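LÉEME – Colección Tavthorpe de árboles de invierno
Versión del 3/1/20

Resumen

Tavthorpe reúne fotografías y fichas de campo de los árboles y senderos de un parque urbano en la época sin hojas. La colección se preparó para quienes estudian el porte de los árboles caducifolios cuando la copa está desnuda: ramificación, silueta, inclinación del tronco, relación con los setos y con el camino pavimentado. Incluye 400 fotografías y 67 fichas de árboles, repartidas en 14 tramos de sendero.

El trabajo de campo lo hicieron Hajar Morsy y Tsion Ejigu. Las fichas las revisó Marisol Yupanqui. Asmaa Filali preparó el glosario y Sherif Tazi mantiene los archivos y responde a las dudas.

Contenido de la carpeta

fotos – las fotografías, en una subcarpeta por tramo.
fichas.csv – una fila por árbol.
tramos.csv – una fila por tramo de sendero, con longitud, tipo de firme y vegetación de borde.
glosario.txt – términos de porte y ramificación en español, con equivalentes en francés.
cambios.txt – correcciones hechas desde la primera entrega.

Los archivos de texto están en UTF-8 y las tablas usan punto y coma como separador. Si se abren con una hoja de cálculo conviene indicar la codificación a mano; de lo contrario se estropean las tildes en la columna de observaciones.

Campos de fichas.csv

id_arbol: código del árbol. Empieza por la letra del tramo. No se reutilizan códigos aunque un árbol se haya retirado.
tramo: letra de la A a la N.
lado: izquierdo o derecho, según se recorre el sendero desde la entrada Ouazzani.
especie: nombre científico cuando se pudo determinar; si no, género; si tampoco, "sin det.".
porte: columnar, redondeado, extendido, llorón, irregular.
troncos: simple, doble o múltiple desde la base.
corteza: clara, media u oscura. Es una apreciación visual en seco.
densidad_ramas: baja, media, alta.
suelo: césped, alcorque, seto, firme.
observaciones: texto libre.

La columna porte es la que más discusiones dio. Un árbol con copa redondeada y ramas exteriores caídas puede pasar por redondeado o por llorón según desde dónde se mire. Se acordó anotar el porte visto desde el sendero y dejar en observaciones lo que se aprecia desde el césped. En los tramos F y G hay varias fichas anteriores a ese acuerdo, marcadas con "porte antiguo" en observaciones, y todavía no se han repasado.

Troncos dobles

Se considera doble el árbol que se divide a ras de suelo o muy cerca. Dos pies próximos pero separados se anotan como árboles distintos, cada uno con su ficha. En invierno la diferencia suele verse bien desde cerca; a distancia, dos pies juntos y algo divergentes se confunden con facilidad. Cuando solo había fotografía lejana, el campo troncos se dejó vacío.

Condiciones de las fotografías

La colección mezcla días despejados, días cubiertos y días de lluvia. El campo cielo de la tabla de tramos recoge la condición dominante, aunque dentro de un mismo tramo puede haber de todo. Con el cielo cubierto y parejo las ramas finas se leen bien contra el fondo claro, pero el color de la corteza pierde mucho. Con lluvia quedan la masa de la copa y el tronco, y poco más.

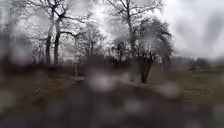 ¿Se puede determinar la especie de un árbol solo con la silueta de invierno?

En pocos casos. La silueta permite descartar bastantes opciones y a veces llegar al género, sobre todo en ejemplares adultos que no se han podado con fuerza. Para la especie hacen falta las yemas, la corteza de cerca o los frutos que queden en el suelo. Por eso muchas fichas se quedan en el género y las observaciones indican qué faltó por mirar.

Cortezas claras

Los troncos delgados y blanquecinos se prestan a error. Desde lejos un abedul joven y un poste pintado se parecen bastante, y en la primera entrega había una ficha dedicada a un poste del tramo C. Se eliminó. Desde entonces ningún tronco claro entra en la tabla sin haberlo visto a corta distancia. Los que se conocen solo por fotografía figuran en cambios.txt como pendientes.

Setos y fondo

Los setos bajos no tienen ficha individual. Se describen por tramo en tramos.csv, en la columna borde, con altura estimada y estado (continuo, con huecos, recortado, sin recortar). Los grupos de árboles del fondo tampoco se fichan uno a uno si quedan a más de 20 metros del sendero. En esos casos se anota "masa arbolada" y el lado.

Senderos

Todos los tramos están pavimentados salvo el K y parte del L, que son de tierra compactada. La anchura se midió con cinta en el punto medio de cada tramo. En el tramo H hay dos medidas, una a cada lado del ensanche donde están los bancos. Las hojas caídas se retiraron antes del trabajo de campo en casi todo el recorrido; en los tramos M y N no, y allí el borde entre el césped y el firme se midió apartándolas con el pie.

Usos previstos

La colección sirve para prácticas de dendrología, dibujo de árboles, planificación de podas y comparación con la temporada de hojas. El grupo Stesance la ha usado en un taller de apuntes del natural y de ahí salieron varias correcciones del glosario. En agosto se repetirán los tramos A a E con las copas llenas, con los mismos códigos de árbol, para poder poner ambas estaciones lado a lado.

No conviene usarla para evaluar el riesgo de caída ni el estado sanitario. Las inclinaciones se apuntaron a ojo y las heridas de poda solo aparecen cuando llamaron la atención de quien rellenaba la ficha.

Limitaciones conocidas

Las especies perennes están poco representadas. Hay coníferas en el parque, pero casi todas quedan lejos de los senderos.
El tramo J se recorrió una sola vez y con mala luz.
La densidad de ramas no se ha comparado entre observadoras. Hajar tiende a anotar "alta" donde Tsion anota "media", sobre todo en copas redondeadas.
Los códigos D-03 y D-04 estuvieron intercambiados en la primera entrega. Si se trabajó con ella, hay que volver a descargar la tabla.

Nombres de archivo

Cada fotografía lleva la letra del tramo, un número correlativo y, cuando procede, el código del árbol principal. Las vistas generales del sendero llevan la palabra "general" en lugar del código. Una misma vista general puede mostrar varios árboles con ficha; la correspondencia está en la columna vistas de tramos.csv y en algunos tramos sigue incompleta.

Condiciones de uso y contacto

Uso libre para enseñanza e investigación citando "Colección Tavthorpe, Prustura". Para reproducir fotografías en publicaciones de pago hay que pedir permiso antes. Las correcciones de especie se agradecen – a ser posible con el código del árbol y una fotografía de la yema – y se envían a Sherif Tazi, en Prustura.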